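Clearing the table before a folding run - what does your written rule say?

Drerkik forum > Hand-held grippers > Good practice

raimonds_k
We are rewriting our table rule for cloth tasks. The draft says nothing but the cloth may be within 60 cm of the start position. Two of our sites object. What do others use?

povar_ops
No fixed distance here. Our sheet says objects may stay if they are upright, closed and outside the sweep of the fingers. Lids on, laptops shut.

R. Aebischer
I would not accept "outside the sweep" without a figure. In May we reviewed 163 runs and rejected 32 because operators judged the sweep differently. 131 passed. A home table is never bare, so I agree on leaving objects, but the line has to be measurable.
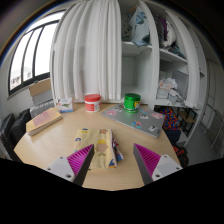 Start position, fingers open, cloth folded, table as found.

raimonds_k
Under our draft that one fails. Jar, book, box and the container on the laptop are all on the same table as the cloth.

povar_ops
Under ours the jar and the container pass, both have lids on. The second fabric showing at the right of the yellow one is what I would query. Rule 3 on our sheet: one cloth per grasp area, unless the task names both.

R. Aebischer
Agreed on the fabric. I disagree on the container. Stacked items should come off the laptop whatever the distance - a knock to the lower one moves both.

doucet_lab
We log stacked items and leave them. Pelach does the same.

raimonds_k
Then I will split it: distance in one clause, stacking in another. Revised draft goes up on 29th March.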